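Two hundred tries before lunch. That's the target at Pleltent, and Ketsara Sitthichai is behind — 13 to go, coffee gone cold.

The job is teaching. She holds a gripper in each hand and does the chore herself, over and over, so a robot can learn it later. No code. No joystick either, she gave that up in January. Too slow, she says, "like eating soup with oven mits."
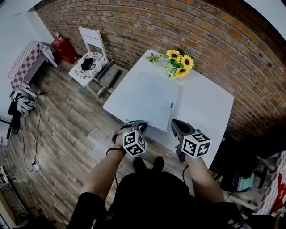 What counts is the boring stuff. How fast you come in, where you slow down, which hand goes first. Rush it and the robot learns to rush. Sitthichai throws out her own bad takes, 2 in a row this morning, and doesn't seem to mind.

Next stop for the recordings is Lurnden, where the training gets done. They wanted 100 more by evening. She rolls her shoulders, picks up the grippers agian and starts over.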